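Robot Rules, or Why the Big Red Button Is My Favorite Button
by Birdie Iwasaki
8/28/23

Does your kitchen have rules? Mine did when I was a kid. Wash your hands. Don't run with a fork. Turn the pot handle in so you don't bump it. I used to think rules like that were only for people, and then I grew up and got a job writing rules for robots, so now I think about them all day long!

A robot doesn't know anything about being careful until a person teaches it. You know that a glass can break, because you've probably broken one (I've broken plenty). You know your little brother might run into the room at any second. A robot arm just goes where its program tells it to go. If your hand is in the way, the arm needs some way to find that out, and then it needs to know what to do next.

So people get together and write down what robots should and shouldn't do. When lots of people agree on a set of rules and everybody uses the same one, we call it a standard. You already use standards every day. A light bulb fits in the lamp because the people who made the bulb and the people who made the lamp agreed on a size. Robot standards are like that, only a lot of them are about keeping people from getting hurt.

At Pratgate, where I work, our rule book for kitchen robots is 30 pages long. It used to be 404 pages! I'm not kidding. It was so heavy that we used it to hold the door open. Then last February my boss, Sreekumar Annamalai, asked me to read the whole thing out loud to him, and we crossed out everything that was said twice, and everything that neither of us could understand. That took a very long time and a lot of tea.
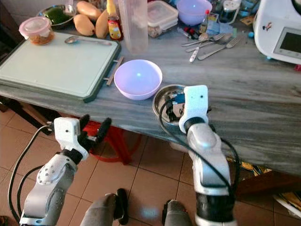
My favorite rule is the stop rule. Every robot has to have a stop button that a person can reach quickly, and the button has to be big and red, and it has to work every single time. You don't have to ask the robot nicely. You don't have to be the boss, either. If you're in the room and something looks wrong to you, you can hit the button, and you will never get in trouble for it. I've pushed it because of a moth.

Next comes the slow rule. When a person is close by, the arms have to slow way down. Think about how you walk when you're carrying a full bowl of soup, and then think about how you walk when you're late for recess. Close to people, we want soup walking.

Then there's the squeeze rule. A robot's gripper is the part that works like a hand, and it has to know how hard it's allowed to squeeze. Too soft and the spoon drops. Too hard and there goes your mango, all over the counter. We check the squeeze 300 times before we let a robot try a new job, and yes, somebody has to sit there for all of it. (It's usually me. I bring snacks, but I have to eat them outside, and that's a rule too.)

We also have a sharp things rule. Anything with a blade needs a grown-up's okay before the robot can pick it up, even a plain old butter knife. My friends at Kasprzak think we're being too fussy about butter knives. We've been arguing about it for 2 years and I still think I'm right.

Can a rule be wrong? Sure! We once had one that said the robot must stop whenever it saw something new. Well, kitchens are full of new things. Somebody would set down a jar and the robot would freeze, and then it would stay frozen until one of us walked over and told it the jar was okay. We changed that one pretty fast. Now it slows down and checks first.

If you want to try my job, pick one chore in your house and write the rules for a robot to do it. Setting the table is a good one. Ask a grown-up to be the robot and do only what your paper says. When they put the forks on the floor, go back and fix your rules. And don't forget to give them a stop button! A red sticker on the sleeve works fine.

More to Read
How Does a Gripper Know It's Holding Something?
Zosusari, the Robot That Sorts Socks
Ask Birdie: Do Robots Get Tired?
A Visit to the Zidetti Workshop
Make Your Own Stop Button Out of Cardboard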